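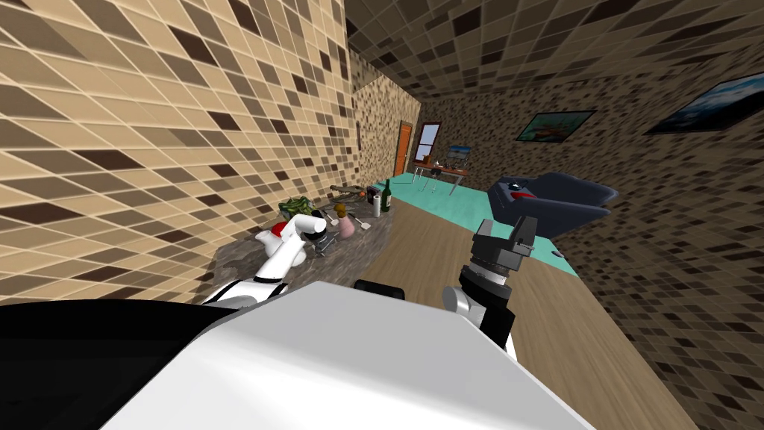

Page 56

Chapter 6
Buying the Practice Before the Robot: The Erdem Kitchen Package

Most students meet a product through its brochure. Try not to. This chapter goes the other way, starts with the work and gets to the price list late.

The product is the Erdem Kitchen Package, sold by Stanetti. Not a robot. A set of simulated rooms, a two-armed robot model to put in them, and a license to run the lot on your own machines. Buyers are mostly service companies and teaching labs who want to try out counter work before they commit to hardware. You get rooms, loose objects, lighting settings, a task editor. Support by email, answered on weekdays.

Look at the counter in the opening picture. Left gripper in among the goods, a small red object right beside the fingers, and further back leafy greens, a bottle, a small orange fruit. Ordinary clutter. That clutter is what the customer is paying for. A bare table with one block on it is cheap to make and teaches you very little about kitchens, and several competing kits still ship with not much more.

Note also the view. The room leans badly, floor running uphill, tiles stretched. New users write to support about this in their first week (Paula Sima, who ran the Stanetti help desk, kept a canned reply for it). A person standing in a kitchen holds the horizon level without thinking. Software that has only ever been shown level rooms may do poorly on a slanted one, so a buyer should ask for slanted views in the trial and not just the tidy ones in the sales deck.

6.1 What the seller says

The sales sheet makes three claims. Rooms are varied enough. Objects behave well enough when touched. Setup is quick. Keep them apart in your notes, students run them together all the time and then cant say which one failed.

Varied enough - for what? A lab teaching a first course needs a few rooms, well behaved. A company planning to put machines in rented apartments needs a great many, with rugs and armchairs and small tables by the window, and walls in busy tile. Pattern matters here. Small brown and tan tiles give a vision system plenty to get wrong.

Behave well enough is harder. Pushing a thing, lifting a thing and stacking a thing are separate tests. Leafy vegetables are the usual sore spot in any package of this type. Ask how they are modeled. Ask twice.

Quick setup: time it yourself.

6.2 The Susthorpe trial

Our main case. Susthorpe runs cleaning and meal prep for assisted living buildings and took the package on a 14 day trial. Aurelia Onu wrote the test plan, Emlyn Maddocks did the runs. Their plan was one page long. Clear the counter, left to right. Put the small stuff back. Do it again with the lights changed.

Onu's summary memo, dated 30 Mar 2020, is reprinted in the appendix and is worth reading before you go on. She liked the rooms. She did not like the task editor, which lost her settings when she renamed a room, and she said so at length. Maddocks wanted more wire racks and fewer paintings. His words: "I am not cleaning the paintings."

The comparision product was Clerkska, an older kit with plainer rooms and a much better editor. Susthorpe's purchasing lead, Octavian Matei, leaned toward Clerkska on price. Onu held out for Erdem. The two of them went back and forth until June, and the emails make up Reading 6B.

6.3 Before you read on

Write down, in your own words, what Susthorpe was really buying. Rooms? Time? A way to put off a bigger purchase? Keep the page, you will need it for section 6.6.

Then sketch a trial plan for the counter in the picture. One page, no more. Say which objects you would move first and which you would leave alone. Say what would make you stop the run.

Terms used from here on: scene, meaning one room with its contents as loaded. Run, one attempt at one task. Reset, putting the scene back the way it was, which sounds dull and is where most of the trial hours at Susthorpe went.

6.4 Reading a license

Licenses for simulated rooms come in two kinds, per seat and per machine. Erdem is per machine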